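Week 4 notes: getting the gripper to the handle
Ilham Simanjuntak, with thanks to Juwita Halim for the corrections

Welcome back, everyone, and well done for getting the simulator installed (I know it was a bit of a slog!). We carry on this week with the door task, and in particular with the approach, meaning everything the planner does before the fingers close.

Remember that the policy works from the wrist view, so your perception code has to find the handle plate first and then the part that sticks out of it. Please don't trust the glass in the door. Reflections will give you lovely confident detections of things you can't reach.
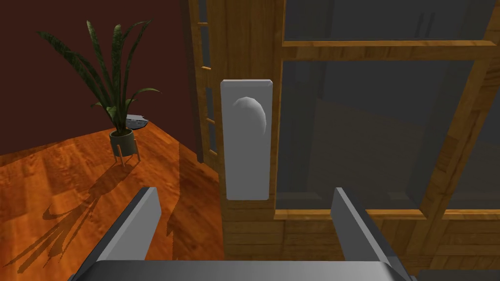 The planner then takes a pre-grasp pose, straight out from the handle, and we run at most 700 iterations before giving up and sampling a new one. Keep the fingers wide open until the pose error settles, and do log that error, as you'll want it when we get to tuning!

For the exercise, work in pairs and run 30 trials with 2 different start poses. Shadows on the floor can upset the segmentation, so try it with them on and off. Slamet Pillai has the Jaltero config files if yours won't load.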